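Print this item
E-mail this item

Grip replay is in, and it has changed how we work

Tuesday, September 5, 2023

If you only update one thing in the toolchain this fall, make it Yaman. The new release of our replay and labeling tool went out to everyone at Brostenstead last week, and it is the first version I have found myself opening for fun. I want to use this month's software item to go through what's in it, because there is a lot more than the release notes let on.

Some background for readers on the mechanical side. Yaman takes a recorded demonstration from a hand-held gripper and lines up everything that was logged during it: the video, the finger opening, the tool pose, and whatever notes the operator typed in afterward. Until now you could scrub through the video and see the other signals as plots underneath, but the plots and the video came from separate clocks, and they drifted. On a short demonstration you wouldn't notice. On a long one the fingers could be closed on screen while the opening plot still said they were on their way.

That's fixed! The clock alignment now runs when the file is imported and not when it is played, and it uses the fingers themselves as the reference. The perception module finds the two pads in each video image, measures the gap between them in pixels, and slides that curve against the logged opening until the two agree. It sounds almost too simple, and I was skeptical when it was first proposed, but we ran it over 238 archived demonstrations and it failed on only two of them. Both were recordings where the fingers never moved, so there was nothing to match. Yaman now flags those at import and asks you to set the offset by hand.

The second big piece is what we've been calling soft contact. Our old grasp detector had one rule: if the fingers are told to close and they stop closing, you have an object. Works great on blocks and cans. It works badly on anything that gives, and a lot of what people pick up in a home gives – tubes, pouches, sponges, half-empty bottles. With those, the fingers touch, keep moving, slow down, and creep. The old detector would put the start of the grasp far too late, and then the planner would learn that you should lift late too.

The new detector watches the outline of the object next to the pads as well as the finger opening. When the outline starts to bend inward, that's contact, even if the fingers are still traveling. It keeps a running estimate of how far in the sides have been pushed, and you can plot that next to everything else. Squeeze tubes turned out to be the best test object we have for this, and also the most annoying.
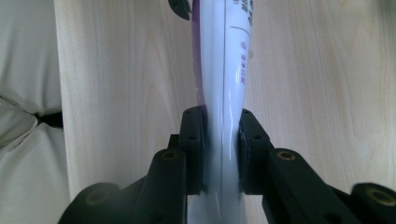 A squeeze tube between the pads, with both sides pressed in at the grip.

Tubes are hard for a few reasons. A glossy one throws highlights down its side, and a highlight edge can look a lot like an outline edge to the segmenter. Early builds would happily track the shine and report that the object was getting thinner when all that had changed was the angle of the light. We now throw out any edge that slides along the surface as the tool turns, and that got rid of most of the false contacts. Printing on the side can cause the same trouble in a milder form. Long stripes that run the length of the package are the worst, so there is a new per-object setting called "ignore inner edges." Please turn it on for packaging!

On the control side, the squeeze estimate is now available live through Droneo, our gripper control layer. You can ask for a grip the way you always have, by opening or by motor current, or you can ask for a certain amount of squeeze and let Droneo work out the rest. I spent an afternoon playing with it and it is a delight. You set a low value, the fingers come in, and they settle. No more guessing a current limit for each object and finding out the hard way what happens when the cap is loose.

A word of caution, though. The live estimate needs a clear look at both sides of the object. If one side is hidden, Droneo falls back to current limits and writes a warning to the log. It does not stop. We argued about this for a while, and I still lean toward stopping, but the people running long sessions wanted it to carry on and they won. If you feel the other way, there is a "strict" switch in the config file.

Smaller things in this release:

Import is much quicker. A batch of 200 recordings that used to be a lunch-break job now finishes before I'm back with coffee.

The timeline can be zoomed with the scroll wheel – finally.

Wrist angles past 180 degrees no longer wrap around in the plots, so those ugly vertical jumps are gone.

Labels can be copied from one demonstration to another if both have the same task name.

The planner, Vutier, does not read the squeeze values yet. It will accept the new files and skip the extra column without complaint, so you can upgrade Yaman and Droneo now and leave Vutier where it is. The work on that side has started, and the plan is to have it choosing its own squeeze for known objects by March. The tricky part is deciding what to do with an object it hasn't met before. The current idea is to start soft, lift a tiny bit, and tighten if the object slides in the pads. I've seen it run in simulation and can't wait to try it on the real arm.

If you have old recordings of soft objects, please re-import them with the new version and look at the contact labels before you train on them. Anything that looks off can go in the shared bug list under "soft contact," with the recording attached so we can replay it on our end.

Print this item
E-mail this item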